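Brulitz bakery to move to bigger kitchen on Jutmont Street

November 7, 2020

Brulitz, the small bakery known for its savory scones and seeded rye, will leave its shop in the Moradi neighborhood and reopen in December in the former Vindness tea room on Jutmont Street.

Owner Devendra Tyagi signed the lease last week. The new place has a full basement kitchen, a loading door on the alley and a front room with space for a longer counter. The current shop has one deck oven and a prep table that doubles as the packing station.

"We bake in the same room where we wrap, and we wrap in the same room where people line up," Tyagi said. "On a holiday weekend you can't turn around with a tray."

The bakery makes 300 scones on a normal Saturday morning, and most are gone before noon. The cheddar and chive scone is the top seller, followed by one made with black pepper and a mild goat cheese. Sweet scones are a smaller part of the business. Tyagi said that will stay the same after the move, though a maple and walnut scone will be on the menu through the winter.

Head baker Haoran Cai has been testing recipes in the Jutmont Street kitchen since the gas was turned on. The two deck ovens there came with the building. They run hotter at the back than the old one does, and Cai has had to change both the baking time and the way the trays are loaded.

"The first batch was dark on one side and pale on the other," he said. "Now I turn the trays at 8 minutes and they come out even."

Cai is also using colder dough. The basement stays cool for most of the day, so the butter can be cut in by hand and the dough rested on the bench. In the Moradi shop it has to go into the refrigerator between steps, and there is often no shelf free for it. He said the scones from the new kitchen rise higher and split more cleanly along the side.

The rye bread has been harder to get right. Cai keeps a sour starter that is fed twice a day, and it slowed down in the cooler room. He has moved the tub to a shelf near the ovens and is adding a little more of it to each dough. The loaves are now close to what customers are used to, he said, but he wants another week or two with them before opening. 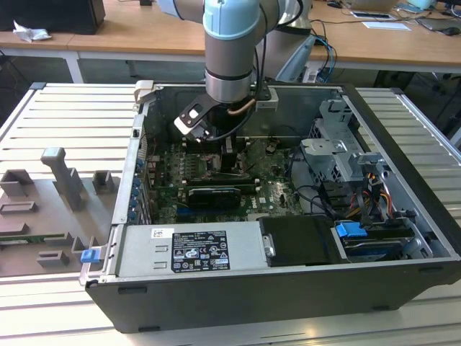 The menu will grow in a few places. Brulitz plans to sell soup at lunch, starting with a split pea and a tomato with white beans, each served with a scone or a slice of rye. There will be a breakfast sandwich made on a flat potato roll – egg, sharp cheddar and pickled onion, with bacon if asked for. Hand pies will be sold in the afternoon. The first two fillings are leek and potato, and beef with carrot.

A plain scone will go up by a quarter. Prices for bread will not change before spring.

The front room will open for takeout only. Tyagi has kept the old tea room tables in storage and said he will bring them up when he feels it makes sense to have people sitting inside. Until then, customers will come in by the Jutmont Street door, order at the counter and leave by the side door next to the bike rack.

Orders placed ahead of time will be picked up at a window on the alley. Phone orders will be taken until 6 p.m. for the following morning. Tyagi said the window should help with the line, which at the old shop often runs past the dry cleaner next door.

The staff of eight will all move to the new location, and Tyagi is hiring two more people, one for the early baking shift and one for the counter. The baking shift starts at 3:30 a.m. Applicants can leave a name and number at the Moradi shop.

Some regulars in Moradi have asked if the old location could stay open as a pickup spot. Tyagi looked into it but said the rent was too high for a room without an oven running. He will drop off bread and scones at the corner grocery across from the old shop on Saturday mornings – a small order at first, and more if it sells.

The Vindness tea room closed last year when its owners retired. It had been on Jutmont Street for 43 years and was known for its lemon loaf, which it sold by the slice. The owners gave Cai the recipe, written on the back of an order pad, and he plans to put it on the menu under its old name. He has made it several times so far and said the only change is a smaller pan, which keeps the middle from sinking.

"They brushed the syrup on while the loaf was still in the pan, and they used more of it than I would have," Cai said. "I tried it with less. It was better their way."

The wooden sign from the tea room will stay up inside, over the bread shelves. A new sign for the street side is being painted.

The Moradi shop will keep its regular hours through the end of the month and then close for the move. Orders for Thanksgiving rolls and pies are being taken at the counter now. Gift cards bought at the old shop will be good at the new one. An opening date in December will be posted on the door of both buildings once the final kitchen inspection is done.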